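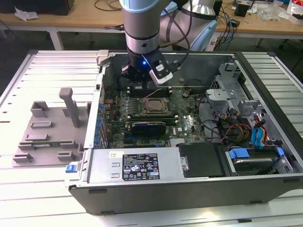
1/ Husosau is out of early access, and I finished it last night. Going to put my notes in one thread so I can stop answering the same question in replies.

2/ Basics first. It's a turn-based RPG from Flostano, the same studio that made Liduvau. You run a ferry company on a flooded river and fight things that climb aboard. One save slot per character, manual saves at docks only.

3/ I played on PC with a controller. Mouse works fine in battle but the map screen is slow with it. You have to drag, there's no edge scrolling, and the zoom resets every time you close the map.

4/ The combat is the best part. Each turn you move weight around the deck before you pick attacks. Put everyone on the left side and the boat tilts, and enemies on the right lose their footing. It works both ways, so a heavy boss can throw your whole party out of position.

5/ The first region doesn't show this off at all. You have two party members and a boat that barely tilts. Give it until the grain barge, which is the third boat you get.

6/ Party picks. I used the pilot, the cook and the bell ringer for most of it. The cook looks weak on paper but her broth skill removes soaked status from everyone, and soaked is what kills you in the marsh.

7/ The bell ringer is optional and easy to miss. Talk to him in Cieślak before you take the salt contract. If you take the contract first he leaves town and I never found him again on my second character.

8/ Cieślak is also where the trading opens up. Buy rope there and sell it at the upper locks. I went up with 510 coins and came back with 1303 in a single trip. They may patch that, so do it early.

9/ Side contracts: skip most of the delivery ones after the second region. The pay doesn't go up and the river encounters do. The survey contracts are worth it every time. They open shortcuts that stay open.

10/ Music is by Przemysław Sobczak, who also did Liduvau. Mostly accordion and low strings. The night theme in the lock district is the one I keep humming. The battle theme is short and loops too soon -- you'll notice it in long fights.

11/ Writing is good in the small scenes and thin in the main plot. The villain gets one real conversation, near the end, and by then I had guessed all of it. The dock workers have better lines than he does.

12/ Bugs I ran into: the journal lists a finished contract as open (Heron Gate, both characters). Twice the boat got stuck on a sandbar and I had to reload. One crash, when I alt-tabbed during a cutscene. No lost saves.

13/ Performance was steady except in the marsh, where rain plus reflections made it stutter. Turning reflections down one step fixed it for me and I couldn't see much difference.

14/ The final boss has 672 health in the first phase and 719 in the second. No healing between the two, so don't spend the last broth early. I had one left and needed it.

15/ Difficulty: I played on the middle setting. Folke Viklund went straight to the hardest one and says the only real change is that enemies start with the deck already tilted their way. He's still at the marsh.

16/ A few people asked if you need to play Liduvau first. No. There are two characters who come back and a shop named after the old ship, and that's it. Liduvau is shorter and much harder, though, and if you like this one you'll probably want it anyway.

17/ There's a patch listed for 2026-09-29. The notes mention the journal bug and "economy adjustments" -- so, the rope. Nothing in there on the map screen, which is what I wanted most.

18/ Would I play it again? I already started, with the other pilot. She has a pole instead of a lantern and can push enemies off the bow from turn one. The first region is a lot quicker this way.

19/ Adding one I forgot. You can rename every boat at the dock office, the small desk left of the stairs. Costs five coins. The new name shows up in the cutscenes too.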